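Fabric shrinkage before cutting: do you prewash everything?
Textiles and Sewing › Materials and Methods
Page 1 of 1

tijani_warp
Posted Sunday, 09:14
I am making a set of loose covers from Gostutex cotton twill, sold as 150 cm wide. The supplier's sheet gives shrinkage as "up to 5 per cent" with no wash temperature and no direction. I would like a proper figure before I cut. My plan is to mark a square on a test piece, wash at 40, line dry, press and measure again. Is one wash enough? 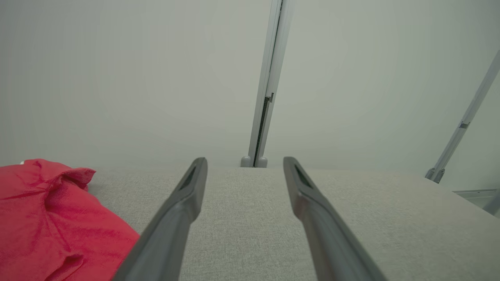

The finished covers will be washed perhaps twice a year, so I am more concerned with the first change than with long-term creep. Warp and weft will be recorded separately.

selvedge59
Posted Sunday, 09:51
One wash is not enough for twill. Most of the movement comes out in the first, but there is usually a smaller amount in the second. Do 2 washes and measure after each. Keep the marks at least 5 cm in from the cut edges or fraying will spoil the reading. Use thread for the marks. Pen spreads.

Clotus
Posted Sunday, 10:20
Disagree on testing at all. Wash the whole length, dry it, press it, cut it. A small test piece does not behave like nine metres in a drum. You will get a number that applies to the test piece.

selvedge59
Posted Sunday, 10:33
Clotus wrote:
A small test piece does not behave like nine metres in a drum.
It does if you load the drum with other cotton of the same weight. Washing nine metres flat out in a domestic machine gives you rope creases that never press out of twill. I have a bolt end in the cupboard to prove it.

Somkiat Duangkaew
Posted Sunday, 12:05
Both methods work, depending on the finish. If the cloth has a stiff size in it, prewash the lot, as the handle will change as well as the length. If it is already soft, test and allow for it. My last run on a similar weight, also Gostutex, marked at 500 mm:

Warp after first wash: 483 mm
Warp after second wash: 481 mm
Weft after second wash: 496 mm
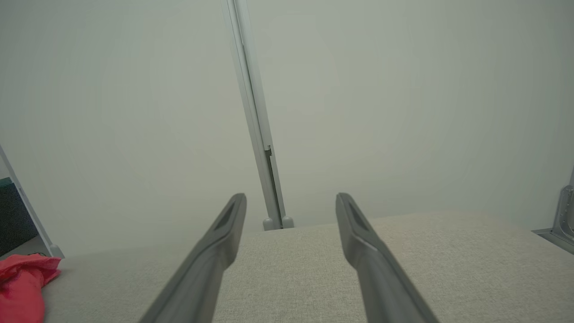
So 3.8 per cent in the warp and 0.8 in the weft. Always let the piece lie flat overnight before the final reading. Measuring straight off the iron gave me 2 mm less.

Clotus
Posted Sunday, 12:40
Those are decent figures, but line drying under tension will hide part of the warp shrinkage. Did you dry flat?

Somkiat Duangkaew
Posted Sunday, 13:02
Flat, on a rack. Tumble drying would take it further.

tijani_warp
Posted Sunday, 18:27
Thanks. The cloth is soft, so I will test: 2 washes, flat dry, thread marks. For a finished drop of 108 cm at 3.8 per cent I get 112.3 cm plus hems. Is that right, or do I just add 3.8 per cent?

selvedge59
Posted Sunday, 18:44
Divide by 0.962, as you have done. Adding 3.8 per cent gives 112.1, so you would come up 2 mm short. Use your own figure once you have it.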